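Search this site Search Go

Review: Laing classroom kit for newcomer children
July 2023
By Bastian Ostermann

I teach the language of the country to children who arrived here as refugees. In Husterura we have one reception class, and the pupils are between seven and twelve years old. In May our association bought two Laing kits, and I have used them since then almost every morning.

One kit costs 300 euros. It comes in a gray case with 406 picture cards, a teacher's book, and 50 small writing boards. The cards are sorted by topic: home, body, street, school, doctor, weather. The printing is clear and the corners are strong. After many weeks with small hands, only a few cards are bent.

What I like most is that the cards carry no text on the front. A child who reads Arabic or Tigrinya is not behind a child who reads Latin letters. The word is on the back in large print, and there is an empty line where the family can write it in their own language. My pupils took this very seriously, and two mothers asked to borrow the whole "doctor" set.

The "home" topic is the largest one, and for me the best. With words like kitchen, counter, toaster and towel, the children can soon make whole sentences.
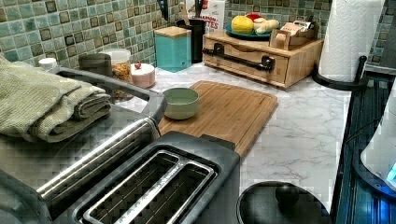
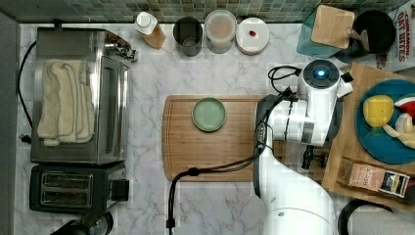
What could be better

The teacher's book is the weak part. It supposes that all pupils begin in September and stay until summer. In my class a new child can come in any week, and another moves to Flirport when the family gets an apartment. I had to make my own short plan for late arrivals, and this cost me several evenings.

The pens for the writing boards dry out quickly. Replacement pens can be ordered only from the warehouse in Fukholm, and our first order needed three weeks.

There is also an audio program with 822 words, but you must pay for it separately. I tried the free part. The voices are pleasant and slow enough, but it did not work without internet, and many of our families have no stable connection.

I would buy the kit again for a group of up to fifteen children. For teenagers I would look for something else, as the drawings are too childish for them.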